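Tema: ¿Blanco roto o blanco a secas para un piso que no ve el sol?
Publicado en marzo por Stepan Chornovol

Buenas. Llevo 3 semanas eligiendo un blanco. Cuando mi abuelo pintaba había uno y se llamaba blanco. Ahora tengo delante la carta de Funitz, que trae 236 tonos, y una buena parte son blancos con nombre de postre.

El piso es un entresuelo interior, orientado a un patio de luces al que la luz llega por compromiso. Quiero pintar salón y pasillo. Me han dado un presupuesto de 1.580 euros, materiales incluidos, y el pintor me ha dejado claro que el color lo decido yo y que luego no quiere llamadas.

Mi duda: ¿blanco puro para rascar la poca luz que hay, o uno algo más cálido para que no parezca la sala de espera de un dentista?

– – –

zocalo_torcido escribió:

Blanco puro en un interior oscuro se te queda gris. Lo he hecho yo, en mi casa, con mi dinero. La pared refleja lo que le llega, y si lo que le llega es patio de luces, tendrás patio de luces en el salón. Vete a un hueso suave o a un lino claro, y en el techo un tono menos.

– – –

Marga_brocha escribió:

Discrepo del compañero, para variar. El hueso en un entresuelo amarillea a la vista en cuanto enciendes una lámpara. Parece que han fumado allí tres generaciones. Yo puse el Clandusau mate de Abdella en un bajo interior y sigo contenta. Es un blanco tirando a gris verdoso, muy poquito, que en la carta no dice nada y en la pared tampoco, que es justo lo que le pido a una pared.

Eso sí, mate. Con satinado se te ven hasta los pensamientos del albañil.

– – –

zocalo_torcido escribió:

Gris verdoso en un sitio sin sol. Ya puestos, que ponga una humedad de verdad y se ahorra la pintura.

– – –

Marga_brocha escribió:

Tú pintaste el baño de berenjena, que lo contaste en este mismo foro. No sé si estamos para dar lecciones.

– – –

Stepan Chornovol escribió:

Gracias a los dos, ahora tengo el doble de dudas y además miedo a la berenjena.

Me he pasado por la tienda del barrio a pedir muestras. Me explicaron que el mismo blanco cambia según la bombilla, la hora, el suelo y el color del sofá. El sofá es marrón. El dependiente puso una cara que no le voy a perdonar. Me llevé una muestra de Clandusau y otra de un tal Zitik, que según el folleto «dialoga con la luz». En mi pasillo va a ser un monólogo.
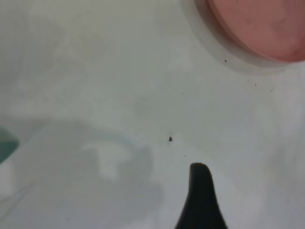 Blanquecino mate, de muy cerca. En la esquina de arriba a la derecha, algo redondo y rosa.

Como tono de fondo algo así me gusta, con ese punto apagado. Mi mujer opina que es «color folio». Mi suegra, por teléfono y sin verlo, que gris.

– – –

tres_manos escribió:

Pintor jubilado por aquí. Dejad de mirar colores en pantallas, que cada móvil cuenta su película. Compra un bote pequeño, coge una cartulina grande, le das dos manos y la vas moviendo por la casa durante unos días. Por la mañana, a las siete de la tarde, con la lámpara y sin ella. Pegada a la pared vieja no, que el ojo compara y te engaña. Deja un margen alrededor.

Y de cerca todos los blancos hacen aguas. Te pones a un palmo y ves zonas más frías, más claras, lo que quieras. Una pared se mira desde el sofá, aunque sea marrón.

– – –

zocalo_torcido escribió:

Lo de la cartulina lo suscribo. Lo del gris verdoso sigo sin verlo, y la berenjena fue en 1 pared.

– – –

Marga_brocha escribió:

Fueron las cuatro, zócalo. Hay hilo.

– – –

pared_maestra escribió:

Me meto para preguntar otra cosa: ¿a nadie le chirría el presupuesto? En mi escalera han pintado un piso entero, con los techos, por bastante menos. Que te desglosen el alisado, que ahí es donde se van los euros. Si tienes gotelé, entonces me callo.

– – –

Stepan Chornovol escribió:

Tengo gotelé. Un gotelé que si te apoyas te deja marca.

Actualizo: cartulinas hechas. El Zitik, descartado, de noche se pone color garbanzo. El Clandusau aguanta bien de día, y con la bombilla del pasillo no molesta. Lo he dejado 28 horas apoyado en el aparador y en casa solo se ha quejado una persona, así que lo considero consenso. Para el techo voy a pedir el blanco más barato que tengan.

– – –

tres_manos escribió:

En el techo, mate también. Y guarda un poco del bote bien cerrado para los retoques, con el nombre y la referencia apuntados en la tapa.

– – –

zocalo_torcido escribió:

Cuando esté pintado, sube fotos desde el sofá. Si se ve verde pienso volver.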